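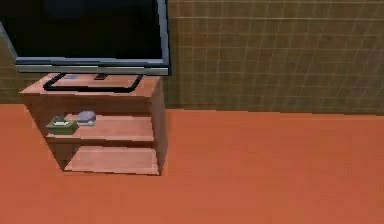
TV cabinet in one of the Kavum rooms, with a tissue box on the middle shelf.

Review: Jirna, an object search method for simulated home robots
Posted 25/09/2019

I've been playing with Jirna every evening for a couple of weeks now and I have to tell somebody about it, so you're getting a review. It's a method for teaching a simulated robot to find things in a home. You give it a word, like "tissue box" or "book," drop it somewhere in a room, and it has to get itself close to that thing and stop while facing it. All it gets is a color view from its own head height. There's no map, no depth, and no list of where things are kept.

The work comes from a small group at Tamness, and the write-up is by Živko Bošković and Wai-kit Yang. The code runs inside Kavum, a simulator full of furnished rooms that a lot of you will already have on your machines. If you don't, get that first and make sure its own demo runs before you touch Jirna. I skipped that step and lost an evening to a graphics driver (my fault, nothing to do with either project).

What it does differently

Most of the search agents I've tried go wrong in the same way. They learn that a thing is found or not found, and nothing in between. So they wander, spin in a corner, bump a wall, and now and then stumble over the target. Training them takes forever, and then you put them in a new room and they're back to spinning.

Jirna gives the agent a second job. At every step it has to guess which way the view will change if it moves, and it gets a small reward when the guess was hard and it got it right. The other part, which I love, is a little memory of furniture. The agent keeps a running note of the big pieces it has passed, plus how likely each one is to hold what it's looking for. A low cabinet with open shelves is a good bet for small household stuff. A bare wall is a bad bet. You don't tell it any of this! It picks it up during training, and you can open the memory afterward and read the scores, and they make sense when you read them.

That second part is where I got hooked. I spent a whole night just typing in target words and looking at which furniture lit up.

Setup

Pretty painless once Kavum is happy. There's one settings file, in plain words, and the defaults are good. I trained with the stock settings on a single desktop card and left it running while I was at work. The readme was written by Ho-yin Hsieh, and it's one of the better ones I've seen on a research project. It tells you what a healthy training curve looks like and also what a sick one looks like, and I wish more people did that. Mine was sick the first time. I had the turn angle set differently in the two programs, and the readme had a paragraph on exactly that.

You can save the robot's view at any step, and please turn this on from the start. The numbers tell you how a run ended. The saved views tell you what the agent was dealing with when it made a bad choice, and I've learned more from flipping through them than from any of the plots.

How well it works

My own test was 40 searches in rooms the agent hadn't trained on, with a limit of 300 steps each. It got there in 32 of them. I ran a plain agent without the memory on the same searches, same limit, and watching the two was night and day. The plain one would cross a room twice to end up where it started. Jirna mostly heads for furniture, looks it over, and moves on if there's nothing there.

I was especially happy with how it treats shelves. Small things low down in a cabinet are hard when your view comes from above, because the top board hides a lot. Jirna learned to back up a little, tip its view down, and look again. I saw it do this over and over with different cabinets. Chun-yin Cheung, a friend who works on the arm side of things, watched over my shoulder and wanted to know where in the code that was written. It isn't written anywhere, and it was great fun to be able to say so.

It also copes with plain weirdness in the rooms. Kavum's colors can be loud, with tiled walls in murky shades and floors as orange as a traffic cone, and I half expected the agent to latch onto floor color as a shortcut. I swapped floor textures on a batch of rooms to check. The success rate dropped a hair and that was it.

Where it struggles

Doors. Doors, door frames, panels, anything big and flat that the agent can get its nose up against. When a surface like that fills half the view, the guessing part of the method has very little to work with, because one patch of gray looks like the next. The furniture memory suffers too. It can have a perfectly good chair with books on it off to one side and score it low, just because so much of the view is taken up by something useless.

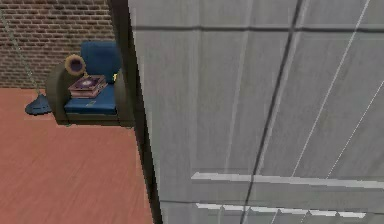

Of the searches that failed in my test, seven ended with the agent pressed up close to something flat and making tiny turns, left and right, until the step limit ran out. You want to reach in and give it a nudge. The write-up does own up to this, with a short section on close surfaces, and the authors suggest a penalty for staying put. I tried the penalty. It helps with the tiny turns, but then the agent gets jumpy and walks away from cabinets before it has had a proper look, so I turned it off again.

What did help was a trick from Innes Menzies on the Kavum forum: make the backward step twice as long as the forward one. It sounds silly. It's a one-line change and it frees the agent from most of these spots, and it doesn't seem to hurt anything else. I haven't rerun my full test with it yet, so take that as a hunch with some happy evenings behind it.

My other gripe is with the target words. You get the list you get. If you want the agent to look for something that isn't on it, you have to retrain, and the labels are picky. Some objects in Kavum are so simply modeled that I can't tell what they are myself. There's a smooth oval thing that turns up on shelves, and I've gone back and forth between a bar of soap and a computer mouse. I can hardly blame the agent for walking past it.

And it's slow to load. Once it's going it flies, but switching rooms takes long enough that I've started keeping a book by the keyboard.

What about a real robot?

I don't have one to try it on, so I can't tell you. The Tamness people only claim results in simulation, and I respect them for sticking to that. Real rooms have people, pets, glare and socks. My guess is that the furniture memory would carry over better than the guessing part, since a cabinet is a cabinet, while the guessing leans on smooth, tidy motion that no wheeled base I've met can manage. If someone out there has a spare base and a weekend, I'd read that report the minute it went up.

Compared with Kwan

People will ask, because Kwan has been the usual pick for this kind of task since February. Kwan is easier to install and it loads much faster. It also has a nicer viewer. If you're teaching a class and want something on screen in the first hour, I'd still point you there. But for the searching itself I like Jirna a lot more. Kwan's agent finds things well when they're out in the open and gets lost once they're tucked on a low shelf. And you can't look inside it the way you can look inside Jirna's memory, and that's the bit that keeps me up past my bedtime.

Should you try it?

If you already have Kavum and a decent graphics card, yes, tonight. Turn on the saved views, check your turn angle in both programs, and try the longer backward step. Beginners can manage it too, as long as they read the readme all the way through first. I'm planning to retrain with a bigger word list next, and I'll put the settings file up with the results when it's done.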